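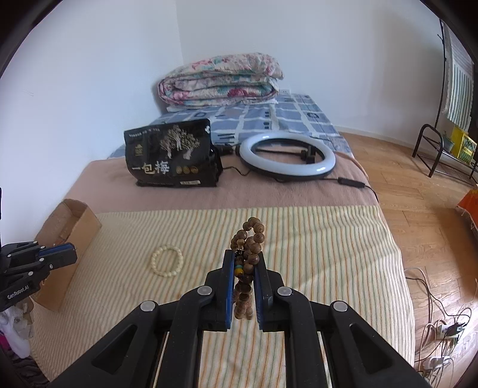 Pince à main à mâchoires parallèles (entretien et réglage)

La pince à main à mâchoires parallèles est un outil de préhension tenu par un opérateur, dont la géométrie reproduit celle d'un effecteur monté sur bras robotisé. Elle s'emploie seule ou par paire, pour enregistrer des gestes de saisie qui servent ensuite à la commande d'un robot. Le présent article traite de sa mise en service, de son entretien courant et de sa réparation.

Constitution

Chaque mâchoire est portée par un jeu de biellettes articulées sur des axes métalliques. Les bras extérieurs sont ajourés pour réduire la masse en bout d'outil. Les faces internes reçoivent des patins souples rapportés, pièces d'usure remplacées sans dépose de la mécanique. Sur la variante Brevero, les patins sont collés ; sur la variante Matex, ils sont clipsés et retenus par un ergot.

Réglage initial

Le parallélisme se contrôle mâchoires fermées, sans objet, puis sur une cale de 6 mm. Un jeu visible à la pointe alors que la base est en contact indique un axe desserré ou une biellette faussée. Les axes se serrent par paires symétriques, en alternant gauche et droite. Un serrage excessif durcit la course et fausse la mesure d'ouverture.

Le zéro d'ouverture est relevé après le serrage, jamais avant. Dans la procédure décrite par Yoshinori Kamata, il est repris à chaque changement de patins et toutes les 28 heures d'utilisation.

Essai sur petits objets

L'essai de réception porte sur des objets de formes et de raideurs différentes, posés sur un support textile. Le tissu se plisse au contact des pointes, ce qui met en évidence les défauts d'alignement mieux qu'un plateau rigide. 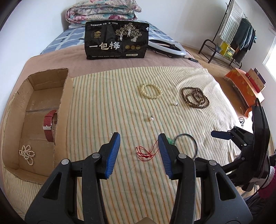 Source : fonds documentaire Clomumow, dossier « préhension fine ».

Les bracelets de perles, un cordon rouge noué, de petites boucles d'oreilles et un pendentif en jade couvrent l'essentiel des cas. Le cordon sollicite la pointe des patins ; les perles rondes révèlent un défaut de parallélisme par roulement latéral. Avec deux pinces, on vérifie aussi que les bras extérieurs ne se heurtent pas lorsque les pointes convergent.

Entretien

Les patins sont nettoyés à l'alcool isopropylique sur chiffon non pelucheux. Les fibres textiles s'accumulent dans les articulations et se retirent à la pince fine – l'air comprimé tend à les repousser vers les portées. Serena D'Amico recommande un lubrifiant sec, les graisses retenant la poussière.

Pannes courantes

Course irrégulière : axe encrassé ou trop serré. Dérive du zéro : patin décollé ou comprimé. Lâcher en cours de levée : patin lustré, à remplacer. Une biellette fissurée ne se recolle pas ; la référence 1832 du catalogue Sugiyama comprend la paire et ses axes.

Commentaires

Asuka Shimada
Pour les patins collés, comptez 16 heures de prise avant de refaire le zéro. À moins, le mien avait glissé.

Gadisa Tesfamariam
La référence Sugiyama est-elle livrée avec les rondelles ? La mienne est arrivée sans.

Tetsuya Shibata
@Gadisa Rondelles à commander à part. Les anciennes se réutilisent si elles sont planes.

Ce site utilise des cookies pour mesurer son audience. En poursuivant votre navigation, vous en acceptez l'usage. Accepter – Refuser – Paramétrer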